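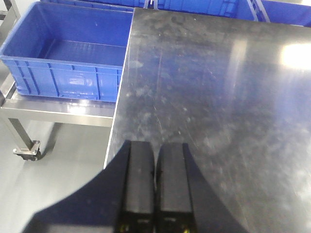
## 7.3 Recovering from a Missed-Grip Fault

A missed-grip fault is raised when the Kassa gripper closes and its fingers meet without a part between them. The arm stops and holds its position over the table. The fault light stays on until the steps below are complete.

**CAUTION:** The fingers may close without notice while the fault is active. Keep hands clear until step 2 is done.

1. Press **Hold** on the Ditton pendant.
2. Turn the key switch to **Manual** and remove the key.
3. Look for a dropped part on the table, in the crates and on the floor. Set it aside for inspection – do not return it to the crate.
4. Check both fingers for chips, looseness or oil.
5. Wipe the tabletop with a dry cloth. Glare and smears on bare steel can cause the wrist camera to report a part that is not there.
6. Confirm that the cart has not rolled out of position.
7. Replace the key, select **Auto** and press **Reset**.

**Note:** If the fault returns 3 times in one shift, leave the cell in Manual and notify Brunello Grasso, Fukham line supervisor.

Finger pads are to be changed every 2,000 cycles. Cells running oiled parts require a change at about 1,000. Record each change in the Goklow service log, together with the cycle count shown on the pendant.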